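Chapter 5
Why Towns Put Things Where They Do

Ask the people of Clerstead why their market is on a hill and they will tell you it has always been there. Geographers hear this a lot.

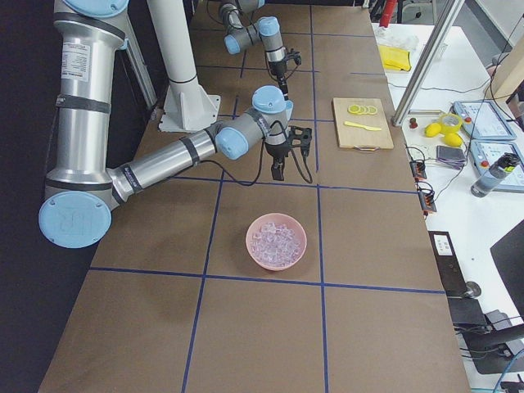 By the Liltow Geography Writing Group
February 2020

Markets follow roads, and roads follow whatever a tired mule would agree to. Mudgway grew up at a ford, 17 miles downstream, and took most of the trade.
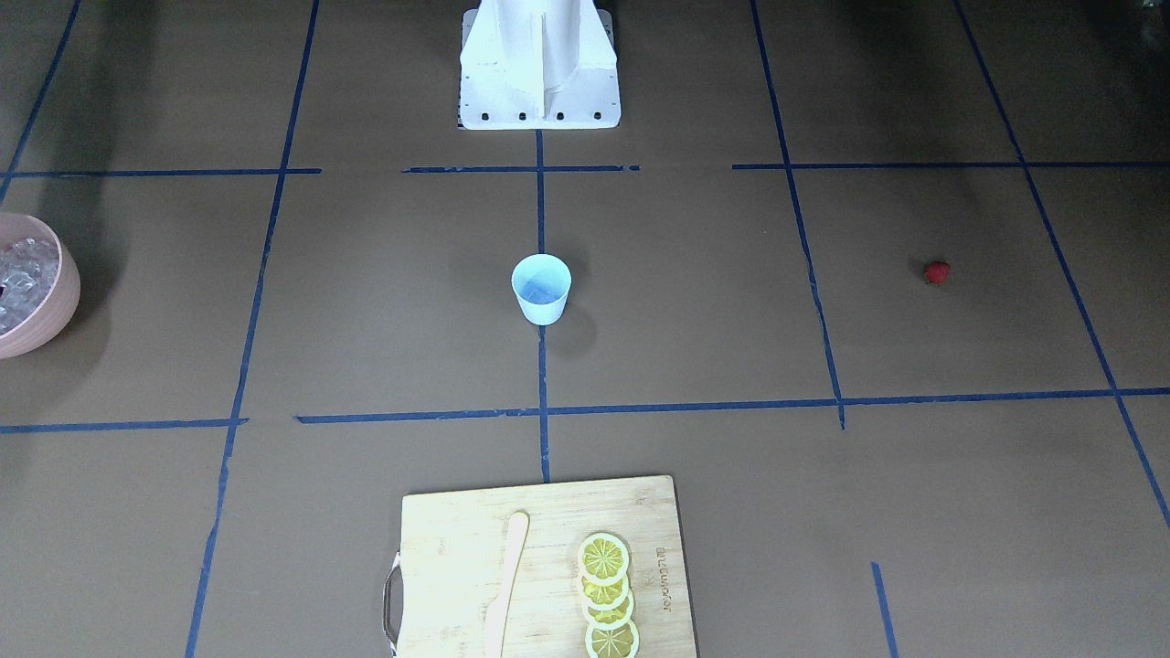 Clerstead kept the hill and the view. In this chapter we compare the two towns, starting with the price of hauling turnips.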